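How to Set Up a Tray-Clearing Station Your Kitchen Crew Can Live With

I run the back of house at Aranda, a staff canteen that sends out 440 lunches on a busy day, and since March we've had a pair of arms helping with the trays. I was nervous! So were the 13 people I work with. What follows is how we'd do it if we started over.

Step 1: Talk about jobs before you talk about equipment

Nomvula Mtshali has worked our return window longer than anyone, and her first question was whether she'd still have a shift. Have that answer ready. Ours was yes, same hours, with more of them spent on prep, and we put it in writing.

Step 2: Give every item one place to go

Walk through a messy tray with your crew and decide where each thing ends up. Dishes go to the rack, wrappers and odd bits go to the bin, food gets scraped. Argue about the weird stuff now (we spent a whole coffee break on chopsticks).

Step 3: Practice with an ugly tray

Clean test trays teach you very little. Load one up the way people really leave them — a plate with rice still on it, a fork lying loose, a carrot, a bit of mushroom. Keep the dish rack close by on one side and a clear bin at the back, and leave the crumbs alone until you're done.
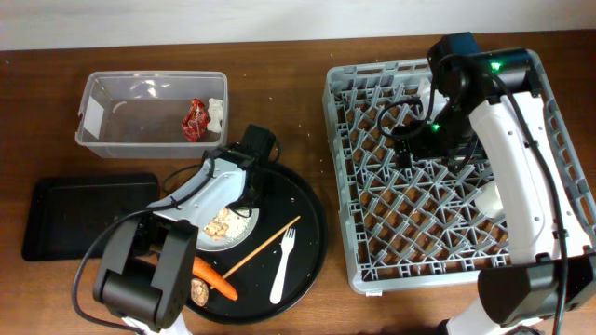 Step 4: Agree on who can hit stop

At our place it's everybody, dishwashers included, and you don't have to explain yourself to a manager afterward. We borrowed that rule from the Skanduvach site and I'd keep it over any other.

Step 5: Retrain before the slow season ends

Each of us did 17 hours, paid, split between running the station and whatever new work we were picking up. Nomvula chose the salad line. She still comes over to fix how I stack the bowls.

Step 6: Keep a gripe sheet

Tape it up next to the station and read it every week. Ours says the window feels lonely now, so we moved the prep table over to face it — much better.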